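OK, the county clerk's office put the whole February meeting packet online and I read all of it on the train. There's so much good stuff in here. Thread.

Quick background for anyone new. Zetcombe has had an acting county administrator since the last one retired. "Acting" was supposed to mean one budget season. We're on season 3.

So on 5 Jun 2025 Eduardo Pangilinan sent the board a two-page letter saying he'd step down at the end of the month. He'd been acting administrator the whole time and also kept his old job running public works. Two desks, one paycheck and a bit.

The local write-ups all went with "resigns amid feud." I get why. The feud was real. But the letter itself barely mentions the feud! It's almost all about signatures.

Under the county code an acting administrator can't sign a contract over $3000 without a board vote. That's the price of a decent copier. A permanent administrator gets a much higher limit. So every culvert, every tow, every HVAC repair went to the board, and the board meets twice a month.

And when one supervisor pulls an item off the consent list, it waits for the next meeting. Guess how often that happened. (A lot. I'll get to it.)

The February packet is where you can watch this build up in slow motion. Page after page of tiny approvals with Pangilinan's initials next to them. I love this kind of document so much. It's the county thinking out loud.

My favorite item is the Skellthorpe bridge railing. A truck bent the railing. Public works got a quote within days. It went to the board, got pulled, came back, got pulled again over the wording of the warranty, came back, passed. The repair crew needed one morning.

Supervisor Fu did most of the pulling, and I want to be fair to Fu here. If you read the minutes, the questions are good questions! Who picked the vendor, was there a second quote, does the warranty cover paint. Somebody should be asking that stuff. 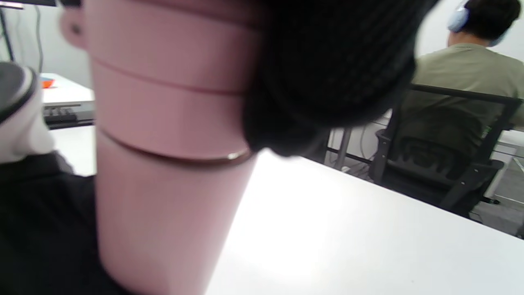
Pink tumbler, black glove.

Back to it. The trouble is that Fu was asking them in public, two weeks after the quote came in, when a phone call would have done it. And Pangilinan wasn't answering the emails, which the minutes also show. There's a line where the chair asks them both to "please use the telephone." I laughed out loud.

Then there's Dindo Fajardo. Fajardo chairs the board and had been trying since last year to get a hiring search going. Three times it got on the agenda. Three times it was tabled, once for lack of a quorum, which is about as ordinary a reason as there is.

I went to the meeting where the resignation was accepted. The room holds 100 and it was full, with a row of folks standing along the back wall. For a county personnel item! I've been to these when it was me and the sign language interpreter.

Public comment was great. A school bus driver talked about the Skellthorpe railing for her full time and had dates for everything. A guy who runs a tire shop said he'd stopped bidding on county work over the wait to get paid. A high school senior asked what an administrator does all day, and Fajardo gave a really clear answer, better than anything on the website.

(Paraphrasing from my notes: the board decides what, the administrator figures out how and when, and the departments do it. The board isn't supposed to be picking out railing paint.)

Pangilinan spoke last and kept it short. He thanked the road crews by first name, and it took a while, and people clapped for each one. He said he's staying on in public works. I hadn't seen that reported anywhere, so there you go.

Fu spoke too and said he'd enjoyed arguing with him. It sounded like he meant it. They shook hands on the way out, by the vending machine.

So what happens now. Deputy administrator Balano takes over as acting, starting the day after Pangilinan leaves. Same code section, same signing limit. Unless the board changes it, Balano gets the exact same job with the exact same pile.

BUT there's a draft ordinance! It's way at the end of the new packet, after the library lease. It would do two things. It raises the limit for an acting administrator to match the permanent one, and it says an acting appointment runs out after a set time unless the board votes to renew it.

That second part is the one I'd watch. Right now "acting" can go on forever and no one ever has to vote on it. With the change, they'd have to put their names to it in open session every time.

It needs two readings. First reading is at the next regular meeting, and written comments go to the clerk before noon that day. You don't have to be fancy. The bus driver's comment was mostly a list of dates and it was the strongest thing said all night.

Someone in the replies asked if the search is back on. Yes! Fajardo moved it right after the vote and it passed with one abstention. The job posting still has to be written, and the last one on file is so old it asks for fax experience.

Another reply asked if Balano wants the permanent job. I don't know. She was asked at the meeting and said she'd like to get through the road budget first. That seemed like a reasonable thing to say with the road budget sitting in front of her.

One correction to my post about the consent list: any supervisor can pull an item, and it only waits for the next meeting if there's no motion to take it up that same night. Thank you to the retired clerk who wrote to me with the section number. You are why I do this.

I'm typing up my notes from the public comment part and will add them here when they're readable. My handwriting got pretty wild around the tire shop guy.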